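2021-07-26, bench notebook, back room

Board day. Doina Petkov has asked for a verdict on the small whiteboards before the next order goes in, and since I'm the one who complained about the last lot in May, the verdict is mine. Serves me right.

Where we stand. We have the wood-framed kind and the yellow-edged kind, and a drawer of markers that I would describe as mixed. The Mallen ones are the keepers, as far as I'm concerned. The Ostach ones write nicely for a week and then produce a sort of pink rumor. Somebody has been putting the dead ones back in the drawer with the live ones. I know who. He reads this notebook.

Caps first, as that was the quick part. I had never looked properly into the end of a marker cap, and I've been uncapping them for a living for most of my adult life. There's a hub in the middle with four spokes going out to the wall, like a very small pink cartwheel. My guess is that it's there to stiffen the thing without filling it with plastic. Doina's guess is that it's so you don't choke if you swallow one. She says pen caps have had holes in them for years for that reason. I've written both down and claim neither. The clip on the side is a plain flat tab and will hold onto a shirt pocket or a thin stack of paper, and very little else. I tried it on the edge of the clipboard and it went across the room.

Boards next. The wood frame looks better and stands worse. The yellow rim looks like something from a toddler's bath and is nicer to hold, with no corners to catch your sleeve. I also like the thin yellow line inside the edge, which gives you a margin to ignore.
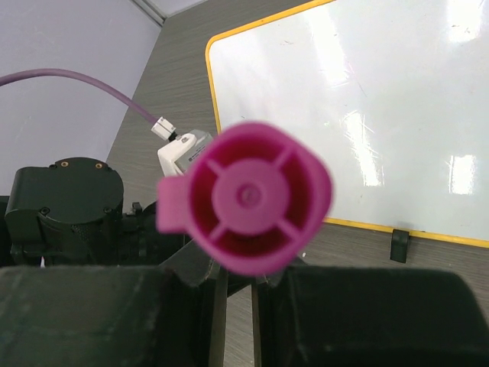
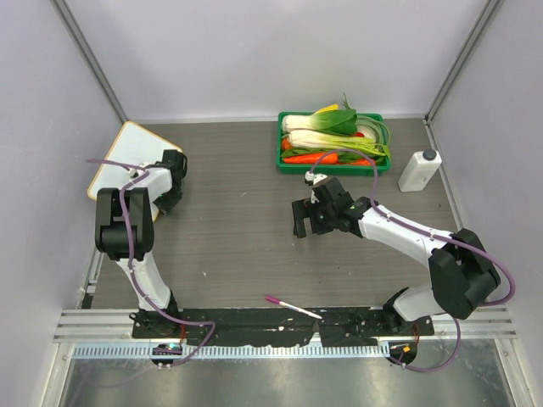
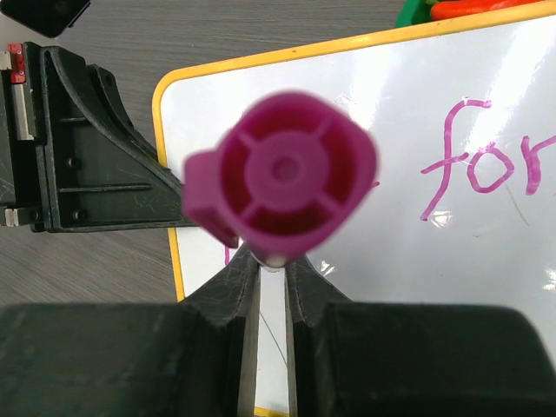
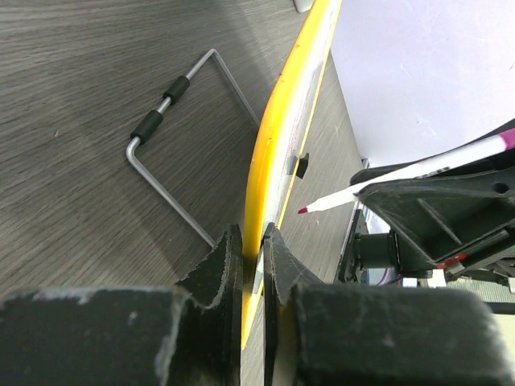 Stands. I went through three ways of propping a board up and have opinions on all of them.

1. Leaning it on the wall. Free, and fine until you write on it. Press anywhere above the middle and the bottom edge starts walking toward you.

2. Bent rod. This is my pick. The rubber sleeves do the real work, and without them the whole thing skates. If a sleeve goes missing, a short length of tubing from the Dimitriou box is close enough. Do not use tape. I used tape. It's still on there, in spirit.

3. Propped against the dictionary. Works perfectly and we need the dictionary.

Wiping. Wrote the same line on each kind of board in Mallen pink, left it over lunch, then went at it with a dry cloth. Both came clean in the middle. On the yellow-edged one, ink collects right where the face meets the rim, and you have to get a fingernail in there. On the wood-framed one it gets into the wood, and there it stays. I tried the Proltness spray on a corner. It took the ink off, and left a smell of pears that I can still detect from the hallway. Doina likes it. We are going to have to talk about that.

Prices, from the sheet on the door: the quote for 40 boards comes in at 300 with the yellow rim and 500 with the wood. There's also a line for 900 which includes something called a "writing solution package." I read the small print twice and it's the wood ones with a bag.

Verdict, such as it is: yellow rims, rod stands, Mallen markers. Keep the wood-framed boards we've got for the front desk, where people look at them and don't lean on them. No bag.

Still to do:
Ask Mallen if the caps can be bought loose. We lose caps far faster than we lose markers.
Test every marker in the drawer on scrap and throw the dead ones out. Out, as in the bin.
Find out if the ink in the rim gap comes off after a week or sets like varnish. I've left a line on one board, top left, with DO NOT WIPE written under it. The DO NOT WIPE is also in pink, so please don't wipe that either.
Return the dictionary.

Later, same day: someone wiped it. Wrote it again, larger.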